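Search the manual Enter a word Go

Section 4. Setting up the Vistel meter in the kitchen

This section explains how to put the Vistel plug-in energy meter to use with kitchen appliances, after the first charge of the battery (Section 3). Please read the whole section one time before you start. The steps are the same for the meter with the Kostton display and for the older one, only the names of the buttons are different. On the older display, MODE is called FUNC.

Before you start

You need the meter, one free wall outlet, and the appliance you want to measure. A pencil and the paper table from the back of this manual are useful also. It is not necessary to have the Cudutum app for this section.

CAUTION: Do not plug the meter into an extension cord or a power strip. Do not plug one meter into another meter.

CAUTION: Keep the meter away from the sink. If water has come on the meter, switch off the breaker before you touch it.

4.1 Connecting the meter

1. Switch the appliance off and pull its plug from the wall. For a microwave with dials, turn the timer to zero first.
2. Push the meter into the wall outlet until it sits flat. The display shows all segments and then the number 60, the frequency of the line in hertz.
3. If the display stays dark, press RESET with the tip of the pencil.
4. Plug the appliance into the front of the meter.
5. Switch the appliance on and wait until the number on the display is stable.
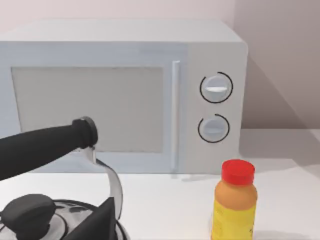
Teemu Mustonen asks if the clock must be set before the first measurement. It must not. The clock is used only for the cost function (4.4), and the meter counts watts and kilowatt-hours correctly without it. If you wish to set it anyway, hold MODE and UP together until the hours blink.

4.2 Reading the power

Press MODE until a small W stands at the right side of the display. The number is the power which the appliance takes from the wall at this moment.

Note: A microwave takes more power from the wall than the cooking power written in its papers. In our test one oven with 1000 watts of cooking power gave a reading of 1279 on the meter. Such a difference is normal and does not mean that the meter or the oven is faulty.

Note: Never run a microwave empty for the purpose of measuring. Put in a cup of water.

1. Write down the reading when it has stayed the same for several seconds.
2. For an appliance with a thermostat, for example a toaster oven, one reading tells you very little. The heater goes on and off by itself. Use the long measurement in 4.3.
3. For an electric kettle, fill it to the line you normally use and measure until it switches off.

If the display shows OL, the load is too big. Switch off the appliance at once and unplug it. Do not try again with the same appliance.

4.3 The long measurement

1. Press MODE until kWh is shown.
2. Hold DOWN until the old value is cleared.
3. Press SET. A small clock sign begins to blink and the measurement runs for 60 minutes.
4. Use the appliance in your usual way during this time. You can leave the kitchen, but do not leave a cooking appliance without supervision.
5. When the clock sign stops to blink, write the value into the table. 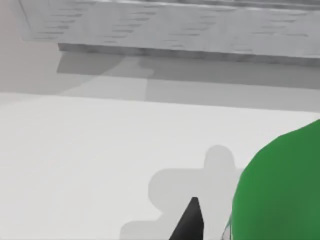
If the power fails during the long measurement, the value is kept in the memory and the measurement continues when the power comes back. The time without power is not counted. If you pull the meter from the wall yourself, the effect is the same, so you may move it to another outlet in the middle, although we do not recommend it with heating appliances.

The standby power of an appliance can be so small that the meter shows 0 W and still counts a little in kWh. For standby, leave the meter connected overnight and start it with SET and UP together instead of SET alone. To end it, press SET again.

4.4 Entering the price

1. Take the price of one kilowatt-hour from your electric bill.
2. Hold COST until the first digit blinks.
3. Change the digit with UP and DOWN, go to the next with SET.
4. Hold COST again to save.

If you pay a different price at night, enter the day price as P1 and the night price as P2, and set the clock. The meter does not know about summer time. A meter set in July must be corrected by hand in the fall.
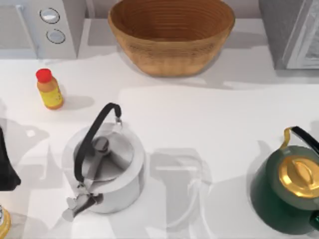
Oona Rautiainen writes that her P2 price disappeared when she changed the battery. The old display loses P2 if the battery is out while the meter is not in the wall. Leave the meter plugged in during the change, with no appliance connected to it, and both prices will stay.

4.5 After measuring

Switch off the appliance, unplug it from the meter, then take the meter out of the wall. Wipe it with a dry cloth only. The plug pins can be warm after a long measurement with a heating appliance, let them cool before you put the meter into its bag.

Continue with Section 5, Connecting to the Cudutum app.

Text revised 12/16/23 by Hanne Nieminen Contact Manninen customer service Copyright Manninen Back to top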